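Skip to content | Overview | Files | Issues 7 | Wiki

# Grarkberg Blocks

A set of small printable shapes for sorting, stacking, pushing about and generally having a good time on a table top. Cylinders, angular blocks, wedges and a few odd lumps that don't have proper names yet. Everything is free to print, change and pass on.

I started drawing these because I wanted shapes that behave differently when you nudge them. A cylinder standing on its end slides nicely until it catches, and then over it goes. A faceted block turns a little every time you touch it, and which way depends on the side you picked. Put two of those together and you get something quite lovely to watch!

## What's in the folder

- `cylinders/` short and tall, plain sides, flat ends
- `angular/` the faceted blocks, flat on top with sloping sides
- `wedges/` three slopes, all the same width
- `odd/` anything I liked enough to keep
- `notes/` print settings, colour list, my scribbles
- `layouts.csv` starting arrangements, one per row

There are 2479 rows in `layouts.csv` at the moment. Each row gives the shape, its colour, where it starts on the board and which way round it is turned. Position is measured from the near left corner of the board, in millimetres. Turning is in degrees, and anything marked 90 is a quarter turn anticlockwise seen from above.

## Colours

Red and lime green are my favourites by a mile. Both show up beautifully on pale wood, and you can spot a stray piece from across the room. The colours in the layouts file are only suggestions, so if all you've got is a reel of grey, print the lot in grey and enjoy yourself. The `colour` column can be swapped in one go with find and replace.

I've gone back and forth over blue. It looks smashing on its own, but my table is blue too and pieces that roll off the board tend to vanish.

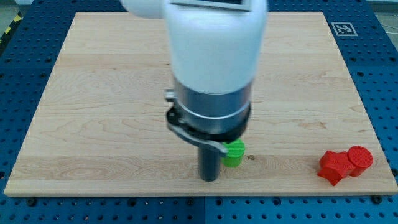
Pale wood has won me over for the board itself. I tried painted board, cork and an old chopping board before settling on it, and the difference in how the pieces slide is bigger than I expected. Cork grips far too much. Paint was fine for a week and then got scuffed in the middle, where all the fun happens. If you use bare wood, give it a light sand along the grain and wipe the dust off before you start.

## Printing

Flat ends down, no supports for the cylinders or the wedges. The angular blocks want their widest face on the bed. You'll see fine rings on top of the cylinders if your slicer is set to concentric top layers, and I really recommend leaving them in, they look great and they make it easy to tell which end was up.

A few of the `odd/` shapes need supports. They're marked in the notes.

Damov slices cleanly for me with the default profile. Nyberg users have told me the tall cylinder comes out a touch narrow, so there's a second version in the same folder with `_wide` on the end of its name.

## Good games to begin with

**Pairs.** Two pieces of the same colour touching, one piece of another colour well away from them. Move the loner across without disturbing the pair. Sounds easy, is not!

**Keep it standing.** Push a cylinder from one side of the board to the other while it stays upright. Push low. Pushing near the top is asking for trouble.

**Corner turn.** Start with one angular block and turn it a quarter of the way round using pushes only. Rows 4000 onwards are set aside for these, so please leave those row numbers alone if you add your own (numbering jumps, I know).

## Known problems

- Row numbers have gaps. See above.
- Wedge 3 has a tiny lip on its thin edge. A fingernail or a bit of sandpaper sorts it out.
- The notes say "orange" in two places where I meant red.

## Changes

26 June 2024: new angular blocks, corner turn layouts, colour list tidied.
April: first wedges, `_wide` cylinder added.

## Thanks

Ekrem Tuncer drew the first angular block and the rest of that folder grew out of it. More shapes very welcome, especially strange ones. Send them as STL with a line or two about how they move.

Contact | © Tronow | Back to top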